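4.2 How small shows are announced and remembered

In this section we look at the weekly life of the music scene in Atumville and Plistanstead, as it appears in the show listings and in the interviews. The two towns share one train line and, in practice, one audience. Most of the bands in our material have played in both, and several have members living on each side of the river.

We collected 276 announcements of live shows. An announcement was included when it named at least one local band and a place to hear it. Posts which only repeated an earlier one were removed by hand. The largest part of the collection comes from the music blog kept by Cherry Mae Abella, and the rest from posters, mailing lists and the pages of the bands themselves. We also interviewed members of 19 bands. The interviews were held in English or in Thai, and the Thai ones were translated by Lamduan Thaweesak and checked by the first author.

The word "local" was less simple than we expected. For Pichit Ongart, who plays bass in Sadon, a band is local when it rehearses in town, even if the singer has moved away. Wubit Gudeta, who books the Thursday shows at Sangkhawat, used the word in a narrower way: a local band is one which brings its own friends. She told us that she would give an early slot to almost anyone, but the last slot goes to a band "that the room already knows." Both meanings are found in the announcements, sometimes in the same text, and we did not try to separate them in the coding.

The announcements are short. A typical one gives the names of the bands, the door time and the price, and then one sentence to describe the sound. In this sentence the writers compare the band to other local bands more often than to famous ones. A reader from outside will not learn much from it. Abella explained in her interview that she stopped using well-known names because musicians wrote to her to complain, and one guitarist did not speak to her for a whole summer.

The price of entry is usually low, and the venue lives from the bar. At Sangkhawat the drinks are served in plastic cups on show nights, and the bands receive a part of the door but nothing from the drinks. Ketsara Thaweesak, who sang in two of the bands we studied, described this as a fair arrangement in a full room and a poor one in an empty room. Other musicians were more critical. The sharing of money was the subject on which the interviews became longest.
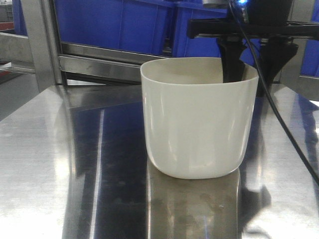 Figure 3. White plastic cup on a stainless steel table.

Room size also plays a role in how a show is remembered. The biggest hall in Plistanstead holds 1,000 people and is seldom used by local bands, except as the opening act for a touring one. The old cinema in Atumville holds 600. When we asked the musicians to name their best show, most of them chose a much smaller place, and often a night with technical problems. Ongart talked at length about an evening in October when the power failed during the second song — the drummer went on alone, and the public sang the rest. Two other people mentioned the same evening, but they did not agree on which song it was.

Memory of this kind is helped by the blog, where a review often appears the next morning and the comments stay open. We found comments added years after the show, by people correcting the order of the bands or asking for a recording. The posters are kept with less care. Several bands had no copy of their own first poster, and one had only the back side of it, with a set list in pencil. We have treated such set lists as part of the interview material and they are discussed in section 4.3, together with the rehearsal recordings.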